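The Mesley Tinkerers' Table is back in March

We had such a good evening at the last one! People brought lamps, a music box, two radios and a whole shoebox of parts that had lost the things they belonged to, and Zoi Alexiou had the kettle going from start to finish. We sorted 139 odd bits into trays and found homes for a good number of them – the rest are staying on the shelf by the door, so do have a rummage. 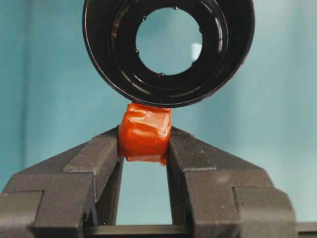 Tape was the big topic this time, and I could have listened to Stelios Sarantis all night. He wraps small blocks and shims in colored tape so they don't vanish on a crowded bench, and he swears by the brightest roll in the store. Wrinkles and overlapping seams are fine, as on the orange-red block under the shiny black ring, and a loose flap at the corner can be pressed down or snipped off later. I went home and did the same with half my drawer (my drawer has never looked so cheerful).

Next time Aoife Sheehan is bringing her collection of caps, collars and rings, about 100 of them, and she'd love help matching them by size. Bring calipers if you own a pair – we only have 2. Doors open at 6:30 p.m., and kids are welcome with a grown-up. If you have tape ends to spare, any color, drop them in the box for Savvas Rallis.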